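Speaker notes – teaching a robot arm by hand and by remote, the Tukthorpe bench

Slide 1. Say hello, say who I am, thank Zulema Orellana for lending me her timing sheets. Water within reach. Twenty minutes, questions at the end.

Slide 2. Start with the job. People bring us old desktop computers and we want the useful parts out of them. A person does this without thinking. An arm has to be shown every move, and there are two ways we show it: you take hold of the arm and push it through the task, or you stand back and drive it from a controller. Ask for hands up – who has done either? Adjust the next bit to suit.

Slide 3. Let them look before talking.
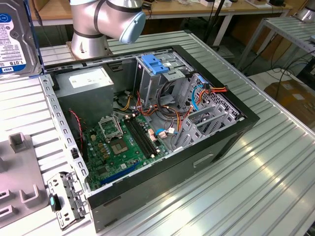
The arm and an opened tower on the bench, CPU socket and both memory slots empty.

Point out the cables first. Red, orange, yellow and black leads run right across the middle of the case, over the part of the machine we care about. Memory slots are fixed and sit where they sit. Cables are different in every case, and they shift when you touch them. Most of our failed demonstrations at Tukthorpe have been cable trouble.

Slide 4. Hand guiding. You hold the arm near the wrist and move it yourself. Good for large moves and for the approach to a part. New people pick it up in a morning. The drawback is that your own arm is in the way of the cameras, and when you push hard the force readings are your push added to the contact, so they are not much use for learning how firmly to press. Damián Escobar has a fix for part of this (he does the move twice and plays back the second one) – mention it, don't go into it, he is speaking after lunch.

Slide 5. Remote control. Slower to learn, cleaner records. The person stands to one side and works from the camera views and a small controller. We use the Adent software for this and I have no complaints apart from the menus. Tell the story of the blue latch here if the room is awake. 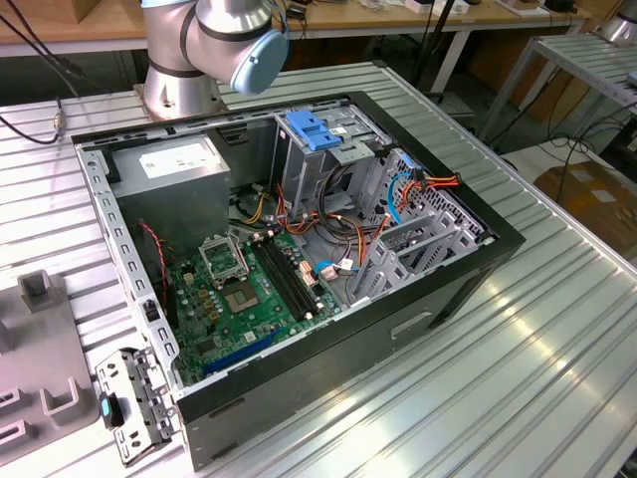
The drive cage is the task I would give to anyone starting out. The latch on top is bright blue, so the operator can find it on a screen, and there is one clear thing to do with it. Move on to the socket frame only when the latch is going well. The frame is small and metal, and on a flat screen it is hard to judge depth. Say that we lost most of November to this.

Slide 6. Numbers. We recorded 1,121 demonstrations and threw out 296. Pause here. People always ask why so many. The main reasons were the operator stopping halfway to think, the case sliding on the bench, and a camera knocked out of line between sessions. We kept a separate folder for attempts where the arm went wrong and the operator put it right, and those have been worth having.

Slide 7. Operators. We had 3 regular operators and they did not work alike. One goes straight in, one hovers. Mixed together, the two styles gave us an arm that hesitated. Zulema wrote a one-page guide on where to pause and from which side to come in, and the next batch was steadier. Copies on the table by the door.

Slide 8. What I would do again. Remote control for anything with contact, hand guiding for the long moves. Sessions of 18 minutes, then swap. Fix the cameras down before anything else. The Flillcombe group prefer hand guiding throughout and have sensible reasons, so be fair to them if it comes up.

Slide 9. Questions. If asked about cost, refer to the Troncoso report. If asked about laptops: not yet, too much glue.

Contact: Tukthorpe bench team | © Tukthorpe | Back to top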